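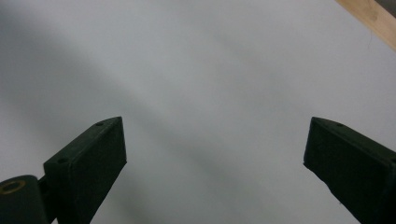 Students' hand-held gripper project moves to Gomar Hall for open build day

STURKARD (June) – The Sturkard Robotics Club will hold an open build day on Saturday at Gomar Hall, where student members will show the hand-held gripper they have been working on since the winter term. Doors open at 10 a.m. and admission is free.

The gripper is a two-finger tool that a person carries and operates by hand. Students use it with a camera to record everyday tasks such as picking up a cup or folding a cloth. The recordings are then used in the club's programming class, where members train a small robot arm to repeat the same movements.

The club has set itself a goal of 2,000 recorded tasks before the fall competition in Flovholm. Members have finished around half of them.

"We spent most of the spring on the fingers," said Setsuko Ichikawa, who teaches the build class. "The students drew them, made them, broke a few and drew them again. The current set is dark green because that was the material we had the most of."

The fingers have wedge-shaped tips and small screw holes in their top faces, and a worn part can be changed during a session. A brass-colored ring is set into the hub beside the left finger. Ichikawa said the class will keep the same basic shape for the competition and will spend the summer on the grip surface, which students want to test on smooth and slippery objects.

Visitors on Saturday can try the gripper at a practice table and record a task of their own. Each turn takes a few minutes. Children under 10 will need an adult with them. Members of the programming class will run the robot arm at 11 a.m. and again at 2 p.m., using recordings made by students this month.

Parts and materials for the project were paid for with a grant from Lozano Tools, a Sturkard machine shop that also lets the club use its workbenches on weekday evenings.

"Our people like having them here," said Catriona Chisholm, shop manager at Lozano Tools. "They ask good questions, and they sweep up. Two of our machinists now help with the design reviews."

The club is open to students in grades 7 through 12. No experience is required. Sign-up forms for the fall build and programming classes will be available at the door, and completed forms can be left at the Gomar Hall front desk through the end of the month.

Parking is behind the hall. The main entrance has a ramp. Lunch will not be sold, but visitors may bring their own.

Media contact: Setsuko Ichikawa, Sturkard Robotics Club, Gomar Hall, Sturkard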